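Search reviews Go
01/06/2020
By Huenchumán

The Skidow is a melamine-surfaced desk sold flat-packed, with a quoted load limit of 100 kg. Assembly took around 2 hours. The cam locks seat cleanly, but the rear rail holes on ours needed reaming - a nuisance at this price.

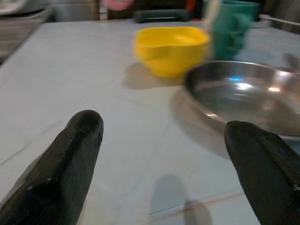
Does the top stay level under load? With two monitors on arms it sagged 3 mm at mid-span, and stayed there through October.

The older Sadska has a steel crossbar and is stiffer. I would pay the difference.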